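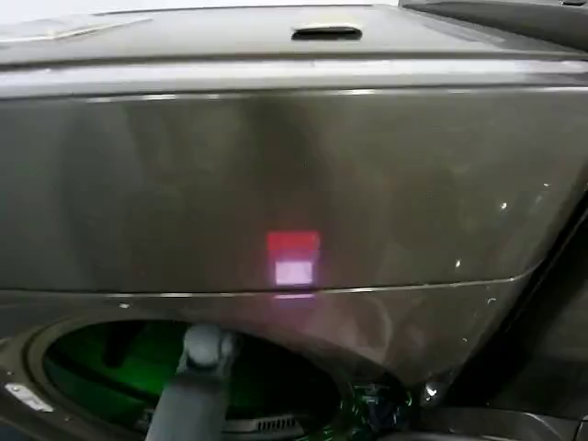

4. Comparing two grippers on the drum reach

Okay, now the fun part! By this point the Bakow arm should be homed and the head camera calibrated (if it isn't, go back to section 3, I'll wait).

1. Start with the Arance gripper. Tighten the wrist collar by hand, then give it a quarter turn with the key.

2. Load the profile called drum_slow. I set the speed limit low in there on purpose – please leave it alone for your first few runs.

3. Bring the arm in over the lower rim and stop just inside the opening. Check the camera view before you go any deeper. Shiny front panels throw back every light in the room, and my tracker used to lock onto reflections all the time, so I turn exposure down until they stop blinking in the overlay.

4. Run nine picks, save the log, then swap to the Lyons gripper and do it all again.

Note: Mahfuz Kumarasinghe likes to re-zero the force sensor between picks. I only do it after a swap, and our numbers match pretty well.

Caution: Never swap grippers with the arm still inside the drum. Back it all the way out and hit pause first. I bent a finger that way in January and I'm still grumpy about it.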